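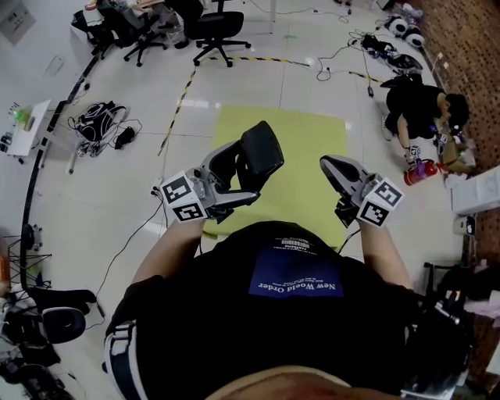 Fig. 1. Two hand grippers over a floor mat, from overhead.

14 Jul 2018
Warnside unit, slab moisture, continued

Carried on with the sleeve readings before the floor covering goes down. Probes in holes 1 to 6 left overnight with caps on. Hole 4 cap was not seated, so its reading is struck out and the hole resealed. Do not use it until it has had a full three days.

Readings at 75% or under are acceptable for the Femeo adhesive as we have specified it. Holes 1, 2 and 5 pass. Hole 3 is at 79 and hole 6 at 83, both on the north side, where the slab was poured last. Air at 19 degrees, relative humidity 58. The heater had been off since the previous evening and the roller door was down.

Hole 6 position re-measured: 1605 mm from the north wall, not 1650 as on the sheet from Nemidville. Sheet corrected in pencil. The drawing still needs changing.

Salt check on the probes done at the bench. Probe B reads 2 points high against the 75% salt and has been doing so since the last check. Offset applied to holes 3 and 6, and the figures given earlier already include it. Probe D is slow to settle but gets there.

Weighed the offcut from the trial screed again. 1212 g today against 1219 at the last weighing. Loss is slowing but has not stopped. It is the same mix as the north strip but thinner, so it should be ahead of the slab. If it is still losing weight, the slab is too.

Battery log: logger 276 dropped out for nearly an hour in the night and restarted without its clock. Times after the gap are wrong. Values look fine. New cells fitted, clock set by hand.

Asked Hämäläinen for the curing sheet for the north pour. They sent the one for the south pour again. Second request gone off with the pour reference in the subject line.

To do:
Recheck hole 4 after the three days.
Heater on low, vent open, north side only.
Weigh the offcut at the same hour each morning, same balance.
Hold the primer order until hole 6 is under 78.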